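Section 9: Looking after stone-effect worktops

Applies to the Drukus and Girkby ranges. Revised Sep 20, 2023.

Read this section before you buy anything that claims to seal, feed or revive your worktop. Most of it is sold on a promise, and a printed pattern has no thirst to quench.

9.1 Find out what you have

1. Look at the underside of an overhang, or inside the sink cut-out. If the veining stops at the surface, you have a printed top.
2. If the veining carries on through the edge, you may have real stone. Go to the Morais leaflet instead and ignore the rest of this page.
3. Write down the pattern code from the delivery note. White with grey veining is 987. Shops will tell you they can match it by eye. We have yet to see it done well.

9.2 Everyday cleaning

1. Clear crumbs and grit with a soft brush.
2. Wipe with warm water and a drop of washing-up liquid.
3. Wipe again with plain water.
4. Dry with a clean cloth, going along any joints last.

Note: "Streak-free" sprays leave streaks. So does skipping step 3.

CAUTION: Do not use scouring powder, wire wool or melamine sponges. The packet may say "safe on all surfaces". The packet does not have to live with the dull patch.

9.3 Stains

1. Lay a damp cloth over the mark and leave it for 9 minutes.
2. Lift the cloth and wipe gently.
3. Repeat once. If the mark is still there after two goes, stop.

Tea and turmeric are the usual culprits. Lemon juice and baking soda come up in every household tips column, and we do not advise either - the first can cloud the finish and the second is a mild abrasive whatever people call it.

9.4 Heat and knives

Use a trivet and a board. "Heat resistant" on the sales card refers to a short test with a small pan, so do not read much into it.

9.5 Joints

Check the Rikell joint strip each November. If it has lifted, dry the gap fully before refitting. Fresh sealant over a damp joint will look fine for a while, and then you will be doing the job again.
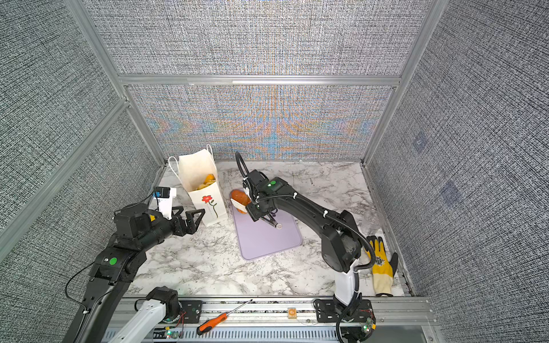 Fig. 9: Marble-pattern top, white with grey and black veining.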